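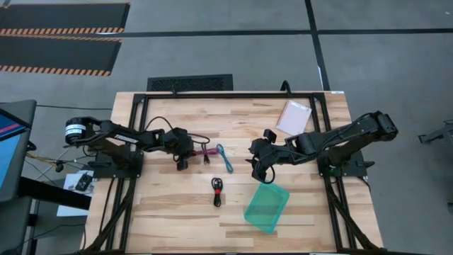
In Praise of the Cable Afternoon

I love sorting cables. I love it the way some people love baking bread or washing the car, and I have stopped pretending it is a chore I put up with. Give me a big clear table, a heap of cords and a couple of free hours and I'll be happy until dinner!

My opinion, which I have been repeating to friends for years and now get to put in writing, is that cables deserve better than the drawer. You know the drawer. Every home has one, and every office has three. It opens four inches and then jams on a power brick. Inside is a single gray-black lump with plugs poking out of it, and when you need one cord you pull, and the whole lump comes along for the ride.

I think we treat cables this way since we don't see them as things. A mug is a thing. A screwdriver is a thing, and it gets a hook on the wall. A cable is what comes in the box with the thing. So it never gets a place, and a possession without a place goes where the light is worst.

My first rule is to do the work on wood, on a real table at a proper height. I have tried the floor (my knees object), the bed (small adapters vanish into the blanket) and the kitchen counter (crumbs, and people who want to make sandwiches). A butcher-block top is the best surface I have found. Pale wood shows up a black cord beautifully, and it has just enough grip that a coil stays where you set it down. Glass is hopeless. Everything slides, and the clatter wears me out.

My second rule is color, and I will argue for this one at any party. Buy bright cables! A pink cord and a blue cord on a pale tabletop can be told apart from across the room. Two black ones can't be told apart with a flashlight. For years I bought black because it looked serious, and black was also what disappeared behind desks, got left in hotel rooms and went home with other people after meetings. My magenta one has come back to me every single time. People see it and know it belongs to somebody.

There is an objection to this, and I've heard it plenty. Colored cables look like toys, people tell me, and they don't match anything. Well, a red kettle doesn't match anything either, and it cheers up the whole kitchen. I would much sooner look at a little turquoise squiggle next to my lamp than at one more length of black.

Black cables aren't going anywhere, of course. Most of what we own arrives with one. For those I'm a believer in the tie. A black cord wound into a tight loop with a red tie around its middle is a handsome object, and you can spot it in a bag. I leave a bit of tail hanging out of the bundle so there's something to grab. Purists wind the tail in as well. I've tried it, and I always end up picking at the coil with a fingernail trying to find the end.

A word about how tight. I see a lot of cords strangled, wound around a hand as hard as they'll go and cinched in the middle until they crease. Let the cable tell you how big a loop it wants. Hold one end, let the rest hang, and give it a small roll between finger and thumb with each turn. It'll fall into a circle that suits it. If it fights you, it was probably coiled badly for years, and a night lying stretched out on the table does it a lot of good. Some will always keep a bit of an S in them. I've grown fond of that.

Then there's the matter of the tray. I feel strongly about trays! A shallow one, please, and see-through if you can get it. Deep boxes are only drawers that move around. In a shallow tray you can lay things in one layer, and one layer is the whole secret, if you ask me. When a second layer starts forming, the tray is telling you something, and the answer is to get rid of a cord and leave the lid of that big plastic tub firmly shut.

I got serious about all this one December, when my office at Ulwood moved down a floor and every desk had to be emptied into crates. I offered to do the cables. I think people assumed I was being noble. We counted them, for the insurance list, and there were 319. Of those, 98 had no device left in the building that they could plug into. Ninety-eight! One crate held nothing but chargers for a model of Bolik desk phone that had been gone longer than I'd worked there. I spent two days at a long table in the Campbell Street storeroom, making piles and humming, and I have rarely gone home in a better mood.

What struck me was how different the good ones looked once the rest had been cleared away. Set down singly on bare wood with some space around them, they looked like tools. People who came by to collect theirs picked them up more carefully than I'd ever seen them handle a cord, and a few asked for spare ties.

Labels, I should say, are where I part ways with my fellow enthusiasts. There is a whole world of them: little flags, printed sleeves, numbered beads. I bought a pack of 62 from Rulia once and used nine. A label needs to be read, and to read it you have to pick the cable up and turn it over. Color works from where you're sitting. I'll label a power brick, where a mix-up can do real damage, and leave the rest to their own bright selves.

I also don't hold with doing it all in one go at home. Bring three cords to the table. Stretch them out, look at the plugs, wipe them down with a barely damp cloth while they're disconnected, coil them, tie the ones that want tying, put them in the tray. Ten minutes. Next time, bring three more. The lump in the drawer shrinks, and one evening you pull out what you need and nothing comes with it.

As for the ones you can't identify, I give them until the end of the season in a paper bag by the door, and then they go to electronics recycling. I have regretted this exactly once, over a camera cord, and the replacement I found came in orange.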